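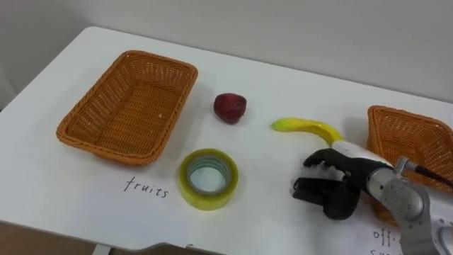 Residents of Utbridge will be able to have street and garden trees inspected free of charge from June, after the town council agreed to extend a scheme first tried on the Laizer estate.

The inspections will be carried out by Kirnorberg, the tree care firm that already looks after the council's parks and verges. Householders can ask for one visit per property, covering any tree taller than 6 metres that stands within falling distance of a house, a footpath or a road.

The council keeps a register of 3973 trees on public land. It has no equivalent for private gardens, and officers say that is where most of the calls about dropped branches now come from. Nearly 700 calls were logged last year, many of them after the winter gales.

An inspection is done from the ground and takes less than an hour. The inspector looks for dead wood in the crown, fungus at the base, cracks where large limbs join the trunk, and soil that has lifted on one side. The householder is given a written sheet with one of three results: no work needed, work advised, or work needed soon. A copy goes to the council only if the tree overhangs a public road or path.

The scheme does not pay for any pruning or felling. Residents can use any qualified contractor, and Kirnorberg has agreed not to quote for work on trees it has inspected under the scheme for five months after the visit. Councillors asked for that condition after complaints on the Laizer estate, where some people felt the inspection was being used to sell them a service.

Trees covered by a preservation order, and those in the conservation area around the church, can be inspected in the same way, but consent is still needed before they are cut. The planning office says an inspection sheet can be sent in with the application and should save the owner paying for a separate report. Dead branches can usually be removed without consent, though the office would like to be told first.

The council is also asking people to hold off heavy pruning of healthy trees until the birds have finished nesting. Hedges and fruit trees are not part of the scheme. Plums and cherries are best pruned in summer, when there is less risk of silver leaf disease, while apples and pears can wait until they are dormant.

A second part of the plan deals with young trees. Of those planted on verges over the past few years, a good number were lost in dry spells, particularly along the ring road and beside the Muvetti garden centre. Replacements will go in this autumn – mostly field maple, hornbeam and rowan – and each will be fitted with a watering bag. People living nearby are being asked to fill the bags once a week in dry weather. The ties and stakes will be checked each spring, as several of the older ones had cut into the bark.

Muvetti will supply the replacement trees and will also offer bark mulch at a reduced price to anyone who shows an inspection sheet. The mulch should be kept clear of the trunk.

Requests for an inspection can be made on the council website or at the front desk of the town hall, which is open until 5 pm on Tuesday. Visits will be booked in order of request, except where a tree has a fresh split or has started to lean. Those should be reported by phone, and anything already blocking a road goes to the highways line as before.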